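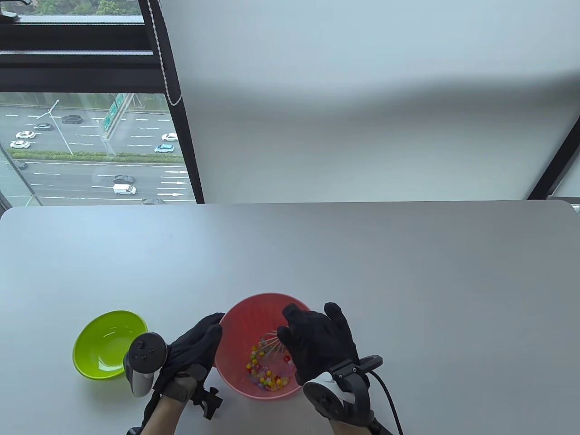

Mixed beads in the pink bowl with the small whisk, green bowl empty.

September, started 2.15 pm, long table by the window.

Carrying on with the bead mixing for the Gellent craft bags. The order is for mixed colours, no sorting, 100 g to a bag, and the complaint last time was that some bags came out nearly all one colour. The stock tub had been filled a colour at a time and then scooped straight from the top. So today is only about how to mix a small batch and get it from one bowl to another without losing half of it on the floor.

Bowls: pink is the mixing bowl, green is for receiving. The pink one is the larger and has the spout. Both are plastic and light, and will slide if you lean on the rim, so keep one hand on it. I tried a damp cloth underneath but it rucked up and I took it away again.

Whisk: the little wire one. Stirring in circles pushes the beads up the side and they go round as a lump. Lifting and dropping mixes better. The round ones slip out between the wires and the faceted ones get caught, so tap it against the inside of the bowl before putting it down. Check the wires before the whisk goes back in the drawer. I found two purple beads in there from the last batch.

Weighed the tub before starting: 413 g with the lid off. That leaves four bags and a bit over. Not enough to finish the order, need to ring Drestov about the next lot and ask whether they can send it already mixed.

Second thing to settle was scooping. The scoop has gone missing again (try the packing bench), so a mug is the obvious stand-in. A full mug is too much for one bag. Half a mug was over on three tries out of four. The handle is useful for tipping slowly, but a mug has no lip and the beads leave over a wide front.

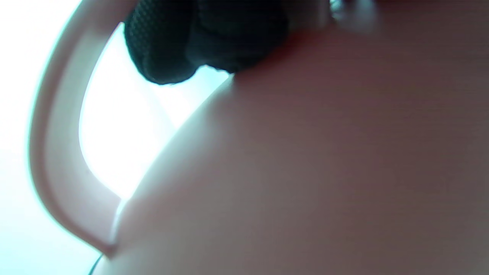

Belmiro says a mug is all right for moving beads from tub to bowl but should be kept away from the bagging, and that if one is going to be used it wants a strip of tape on it so it doesn't end up back in the kitchen with a bead in the bottom. Agreed. Tape on the list.

3.05 pm. Went over to pouring from the spout into the green bowl. Notes:

Tip from low down. Anything higher than a hand's width and they bounce out.
Put a small heap in the pink bowl and do it in goes. With a big heap they hold back and then all come at once.
The clear beads are hard to see against the white table. Run a hand over the surface afterwards.
Ribs inside the bowl hold a few back. Turn it a quarter and tip again. 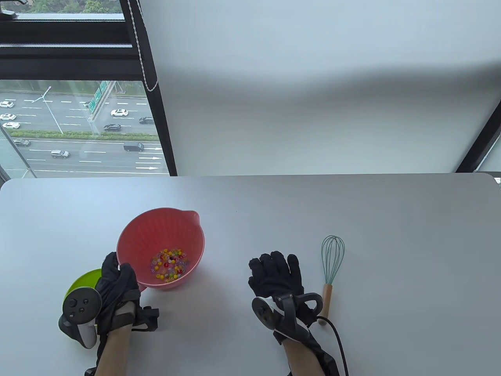

Small heap in the pink bowl, spout to the right. Green bowl alongside.

Did 14 goes altogether, whisking before each one. Colours looked even by eye in all but the second, which was heavy on yellow. I had stirred that one in circles. Spills were worst in the first few and after that mostly single beads.

Gloves: fine for holding the bowl, poor for picking up strays. A folded bit of card is quicker.

Tried the old Rostoseck funnel for filling the bags. The neck is too narrow and two beads side by side will block it. Put it back on the shelf. The Chaimongkol one may be wider, but it is still boxed up with the other packing things. 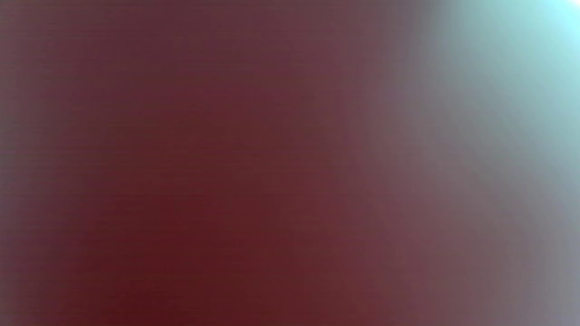

Gregor Shearer asked whether the mixing could be done in the bag itself, weighing each colour in and giving it a shake, which would cut out both bowls. Worth trying on one bag. My doubt is the weighing, six colours a bag is slow, and the clear ones come in a different size.

Left to do: ring Drestov, tape for the mug, find the scoop, one bag Gregor's way and one by whisk and spout, then tip both out on a tray and compare. Lid is back on the tub. Sweep under the window side before anyone moves the chairs.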